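Print this page | E-mail this page

Recording a shirt-folding set on the two-arm table

Skosska Robotics Club, build notes
Posted 2019-06-18

These notes cover recording for the folding task only. Assembly, servo IDs and the first power-up are in the build notes from October. It is assumed that both leader arms are calibrated and that you can already move a block from one side of the table to the other without dropping it.

1. Before power

Check that each base is clamped and does not rock when pushed. Run the servo wires over the top of the arm and leave enough loop at every joint for full travel. A wire that is tight at the elbow will pull out of its connector during a long reach, and the arm will then drop onto the table.

Set the supply, switch on, and home both arms. Start the Kana logger and wait for all joints to report. If one joint is missing, power down before touching the connector.

2. The fold

Use one cotton T-shirt for the whole set. Do not swap shirts partway; start a new set if the shirt has to change. Lay it with the collar away from the operator and the hem toward the operator. The order is:

Sleeves and shoulders in.
Left side under or over, as written on the set card.
Right side to match.
Hem up to collar.
Release, arms back to home.

Keep the gripper tips closed when pressing the cloth and open them only for a pinch. Press at the side of the body at mid-height while the other arm waits clear of the fabric. Two tips on the cloth at once will drag it unless both are moving.

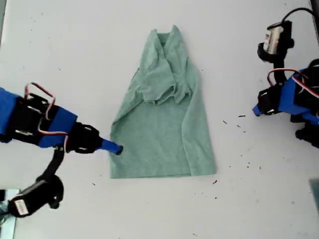
An episode is limited to 72 seconds. At 72 seconds the logger stops, whatever state the shirt is in. Most new operators run over on the sleeves. Pinch about a finger's width of cloth. A deeper pinch picks up the back layer as well, and the panel then has to be opened and laid again.

Move the leader arms at an even speed. The followers lag slightly, and a fast stop shows up in the joint data as overshoot. If the tip sticks to the cloth on release, open fully, lift straight up, then back away.

3. Checking an episode

Play back each episode at double speed before starting the next. Mark it good, partial or bad. Partial episodes are kept. An episode is bad only if an arm faulted, the shirt left the table, or a hand entered the work area. 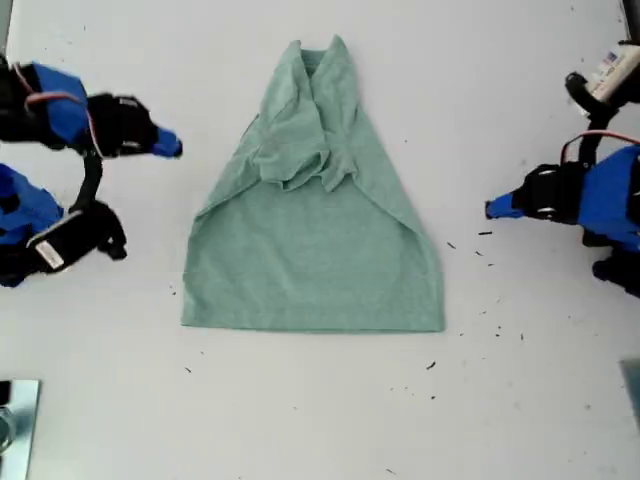 The outline of the shirt is the main thing to look at during playback. The body should come to a rectangle with parallel sides before the hem is brought up. A shape that is narrow at the top and wide at the hem, with the cloth bunched in the middle of the upper part, still needs work on both slanted sides. Mark it partial if time runs out there. Do not try to correct it by pulling on the hem, which is usually already straight.

Write the mark in the Dissanayake sheet with the episode number. The sheet and the logger must agree at the end of the session.

4. How many

A full set is 600 episodes. The club trained its first policy on 330 and it handled the sleeves but stopped before the hem fold. The current total over all sets is 2486, including partials. Split the work into blocks and change operators between blocks. Let the shoulder servos cool for the length of the break.

5. Shutdown

Home both arms, stop the logger, copy the session folder to the club drive, then cut power. Hold each arm by the upper link as power goes off. Wipe the table.

Comments (4)

bostutano_lab: We run the same fold at Bostutano with a 90 second limit. Is there a reason for the shorter one?

Skosska Robotics Club: Disk space at first. We have kept it so the sets match.

mk: Step 2, "as written on the set card". Where is the card template? The link on the club page goes to the old gripper drawings.

tablesaw: Rubber sleeve on the tips helped us with the pinch. You have to redo the gripper calibration after fitting it or it will not close all the way.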